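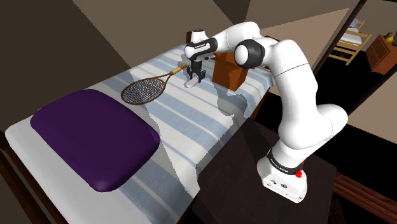 Figure 1. Bedroom layout with the bed set diagonally.

4.2 Where people say they sleep

We asked 70 households in Poltcombe to keep a sleep diary for six weeks. Most agreed cheerfully and then lied. The diaries record a town that retires at ten sharp and never naps, a claim at odds with the 3538 entries from the bedside light meters. Echevarría and Sial met the same problem in Gradcombe, where one man logged eight hours on a night he also spent at a wedding.

We kept the diaries anyway. Bedtimes were scored from the meters, and the diaries were used only for naps, which the meters miss. Bed placement (Figure 1) had no clear effect on either measure, although owners of diagonal beds wrote much longer comments.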